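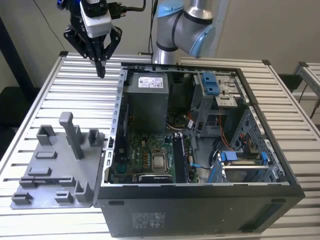
Disassembly cell with the tower on its side, fixture plate at left, gripper parked near the left rear corner of the case.

Recording Demonstrations for the PC Disassembly Task

This page covers how to record teleoperated demonstrations on the disassembly cell. It assumes the arm is already calibrated and that you can drive it with the leader device. If either is not true, start with the setup page.

The target for one task variant is 1,000 accepted episodes. The policy is trained on accepted episodes only, but rejected ones are kept on the Lutora server with their reject code, so label them correctly.

1. Prepare the bench

Clear loose screws from the slats. Lay the tower on its side with the open side up and the front face toward the operator station. Remove the side panel before the tower goes on the bench; panel removal is a separate task and has its own dataset.

Leave the case unclamped. Earlier recordings used clamps, and the resulting policy failed when the case shifted by a few millimeters. A small amount of movement during a pull is acceptable. If the case rotates enough that the front face is no longer facing you, stop and reject.

Set the fixture plate to the left of the tower, flat on the bench. Check that the raised holders are seated by pushing each one sideways with a finger. A holder that rocks will ruin a placement late in the episode.

2. Check the cameras

Two views are recorded: the fixed camera and the camera on the gripper. Open the Pikov viewer and confirm the following.

Fixed view: the full interior of the case and the whole fixture plate are visible with the arm parked.
Gripper view: both fingertips are visible, and the drive latches are in focus when the gripper is over the cage.
Both streams: timestamps advance together. If the offset shown in the status bar is red, restart the recorder. Do not try to fix it afterward.

Follow the gripper cable by eye from the camera upward. It needs enough slack for a full wrist turn and must not hang into the case.

3. Vary the start state

Variation is set per block of 10 episodes. At the start of each block, the recorder prints a card with a case offset, a case rotation, and a start pose for the gripper. Set the case by hand to match. Exact agreement is not needed.

Within a block, change only what the card tells you to change. Operators tend to drift back toward a start position they find comfortable, and the card exists to prevent that.

The start pose is always outside the case with the fingers pointing down. Do not begin an episode with the fingers below the rim of the chassis.

4. Record an episode

a. Park the arm at the start pose and press the left pedal. Wait for the tone.
b. Hold still for 2 seconds. These samples are used to estimate sensor bias.
c. Move to the part named on the card. Approach from above and close the fingers only when both are clear of nearby wires.
d. For drives, work the colored latch first, then pull along the bay. Pulling at an angle binds the drive in the cage and trips the force limit.
e. Lift clear of the rim before moving sideways toward the fixture plate.
f. Place the part in its assigned holder, open the fingers, and retreat straight up.
g. Press the right pedal.

Move at a steady pace. Pauses longer than 8 seconds are flagged by the recorder and usually lead to rejection. If you need to think, abort the episode and start over.

A missed grasp is not a reason to abort. Back off, correct, and try again in the same episode. Episodes with one clean recovery are useful, and they get the label "recovery". Two or more misses on the same part should be rejected.

5. Label the result

Use one code per episode.

OK: part placed, no correction needed.
REC: part placed after one correction.
R1: part dropped or placed in the wrong holder.
R2: force limit tripped.
R3: wire snagged or connector pulled.
R4: camera or timing fault.

After any R3, inspect the wires and the socket area before continuing. Swap the tower if a connector is damaged. Spare towers are on the Andness rack, and each one has to be scanned in so that the episode metadata points to the right unit.

6. Upload

Run melnyk-sync at the end of each session. It compares the episode count with the pedal log and refuses to upload on a mismatch. The usual cause is an episode that was started and never closed. Delete the open episode in the viewer and run the command again.

Known problems

The heatsink wires can hide the memory latch from the fixed camera. Tuck them toward the rear of the case before recording a memory episode.

Glare on the power supply label can saturate the gripper view. Lower the overhead light one step. Leave the exposure locked.

Sessions recorded in January before the recorder update have no bias samples and should not be mixed with current data.

Page maintained by Diane Grewal. Send corrections to the labeling codes to Ravinder Simard.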